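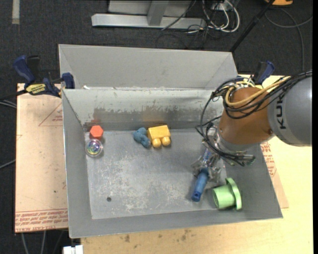
One big bin for all the odds and ends

Share 2
Comments 2

I love a metal bin for odds and ends! Ours takes toys, bits of pipe, the stray building bricks, anything that hasn't got a home yet, and it has outlived every plastic tub in the house.

Go for sloping sides if you can find them. Small things slide down to the middle and you can see the lot from above – no more digging in corners. A divider is even better. I keep the narrow part clear for whatever needs sorting this week, and the bigger part is for everything else.

Slip a flattened cardboard box underneath before you put it on a wooden table. Metal edges scratch, and cardboard costs nothing. Swap it when it gets tatty.

Scuffs and dark streaks on the inside are mostly just rubber and plastic rubbing off. Try warm water with a drop of washing-up liquid first, then a paste of bicarbonate of soda on a soft cloth, and dry it well. Real scratches will stay, and I've grown rather fond of mine.

Soft toys do pick up grey smudges from bare metal, so pop them in a pillowcase and wash them on a cool cycle. Hard plastic balls and bricks can go in a bowl of soapy water – ten minutes, a quick rinse, and they come up lovely!

Last updated: March
© Kiderberg Household Tips | Contact | Back to top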